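Hitdale brewhouse notebook, November

Pub trial of the Prastcombe bitter at the Dow, cask 4. Drove it over myself and let it settle in their cellar, which Keir swears is kept at cellar temperature and which my thermometer swears is kept at Keir's temperature. Stillaged it, vented it, went home.

Tapped at 7 pm. Clear by the second pull. Nose fine, a bit of orange peel. Head gone before the glass reached the table, same as the last batch. I blame the glass washer. The glass washer, I gather, blames me.

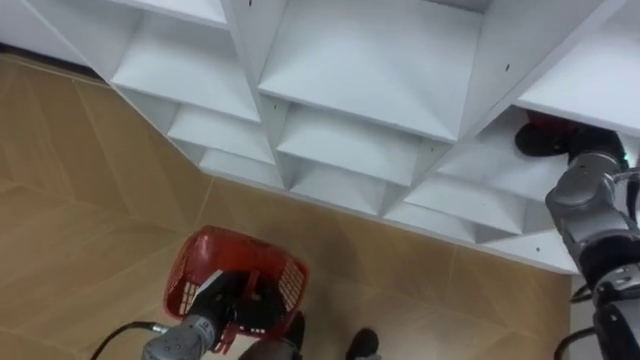 Rinsed two glasses by hand in plain water and poured again from the same tap. Head held nearly to the bottom. So it's rinse aid, at least in part, and I have written this down in large letters for Lachlan, who bet me it was the malt.

Sales: 80 pints gone by closing, most of them to the quiz crowd, who would drink the drip tray if it had a pump clip. Not sure what that proves. Asked for comments on slips of paper and got back 2 slips, one of which was a quiz answer.
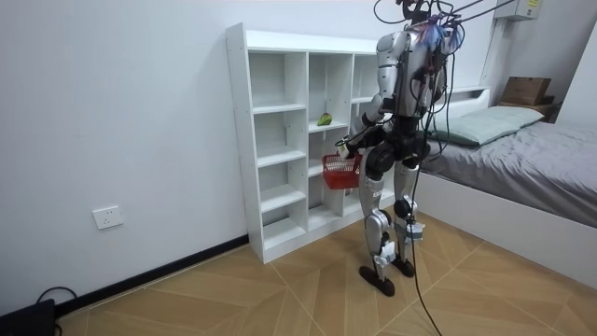
Brynhildur thinks the bitterness hangs around too long and wants the late hops cut before we offer it to Ceston. Malachy would leave the hops alone and drop the price.

Doing neither until cask 5 has been poured into properly rinsed glasses. Ask Keir what he's putting in that washer. Bring own thermometer again. Bring back the spare mallet, it's under their sink.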